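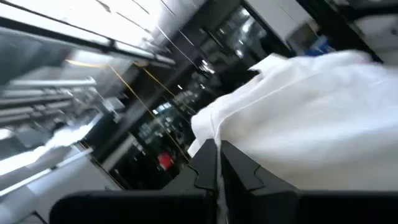 Care and Folding of White Linens
Herkville Household Services – Guidance for Residents

White towels, sheets and table linens last longer when they are sorted, washed and stored with some care. Residents are asked to follow the steps below when using the shared laundry room.

Before washing
Shake out each piece and check for stains. Treat spots with a little dish soap and cool water, and leave them for 14 minutes. Wash whites separately – a single dark sock can gray a full load.

Drying
Remove items promptly when the dryer stops. Sheets should be taken out slightly damp if they are to be ironed. Fabric softener is not recommended for towels, as it reduces absorbency.

Folding
Hold the piece by two corners and let it hang until the creases drop. Fold lengthwise in thirds, smooth the rolled edges by hand, then fold crosswise to fit the shelf. Large sheets are easier with two people.

Storage
Place linens on open shelving, folded edge outward. Put clean items at the bottom of the stack and take from the top every second week, reversing the order in between. Table linens that are seldom used should be refolded along new lines each January.

Questions about stain treatment may be directed to Océane Turcotte at the Herkville office.

Last revised May 26, 2020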